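Projects > Litley > Towel Folding > README

# Litley Towels

Hi! This is the README for Litley Towels, a set of short recordings of one very ordinary thing: somebody putting a towel on a wooden table and getting it folded. I've been building it up since September, mostly in the evenings, and I kept answering the same questions in messages, so I've finally written it all down.

If you only want the numbers, skip to "What's in the folder." If you like towels as much as I apparently do, read on.

## Why towels

Because everybody has them and everybody folds them differently! I grew up with thirds, then moved somewhere with shallow shelves and had to become a halves-and-roll person. Towels are also just hard. A shirt has a collar and sleeves to tell you where you are. A plain towel that's been dropped in a heap has four corners that all look alike, and two of them are usually underneath.

## What's in the folder

- 341 clips, one towel per clip
- 198 of them end in a fold I'd put on a shelf, and the rest end in something lumpier (those are kept, please don't filter them out without looking)
- 12 towels, mostly white, some pretty worn
- 5 folding styles, written up in `styles.txt`

Each clip has its own text note with the towel number, the style and a line from me about how it went. The notes are informal. "Corner got away, went back for it" is a typical one.

## The table and everything next to it

We work on a wooden table with a warm brown top. I like it for white towels, the edges stand out nicely against it. The grain is smooth enough that a towel slides when you pull on one side, so expect a fair bit of drifting in the thinner ones.

The rest of the bench is busy. Screens, cables and odds and ends share the space with the folding, and I never tidied it into a studio. Go in expecting a working bench and you'll be fine.
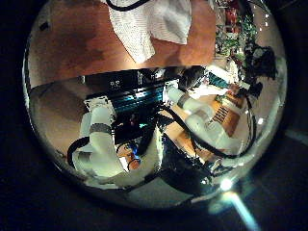
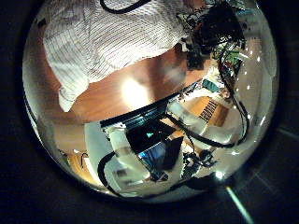 ## Things that will trip you up

**Glare.** The tabletop is shiny. With the overhead light on, you can get a bright blob on the wood, and on the bad clips a white towel melts right into it. I tagged those `glare` in the notes. There's no fix from my side short of a matte cloth, and I tried a cloth once and the towels stuck to it.

**White on white.** Some of the people folding wear light shirts. If you're picking out the towel by color alone you'll grab a sleeve or a hem sooner or later. Use the outline, or the texture.

**Crumpled starts.** Every clip starts from a heap. I drop the towel from elbow height and leave it however it lands, even when it lands halfway off the side. Heaps with a big rounded flap hanging out are the easy ones, you just grab the flap and shake.

**Labels for "done."** I call a towel done when the hands come off and stay off. A few folders go back for one last pat, and I was inconsistent about whether the pat counts. Sorry! It's on my list.

## The five styles

1. Halves, then halves again. The plain one.
2. Thirds the long way, then in half. Hotel-ish.
3. Halves and roll.
4. Thirds and roll, which makes a fatter roll that stands up by itself.
5. "Swati fold." That's our own name for it, after the drying rack it was made to fit. Long halves, then both ends to the middle, then shut like a book.

Style 4 has the fewest clips and I'd love to add more before the next version.

## Using it

Unzip, read `styles.txt`, watch ten clips with your own eyes before you write a line of code. The older Sustitz bundle used different towel numbers, so if you're mixing the two, run the renaming table in `extras/` first. The viewer I use is Firnis, but any player will open the clips.

Found a wrong style label? Send me the clip number and what you think it should be. I fix those in batches.

---

**Comments**

**mopbucket**
Is towel 7 the one with the frayed end? The notes call it "hairy" and I wasn't sure.

**author**
Yes, that's the one! I'll change the note to something a normal person would write.

**linenpress**
Tried the Swati fold at home on bath sheets. Too thick to shut on mine, but great with hand towels.

**quietdrawer**
The renaming table skips towel 11, or at least my copy does. Everything else lined up with Sustitz.

**author**
Good catch, there's a row missing. Fixed copy goes up tonight.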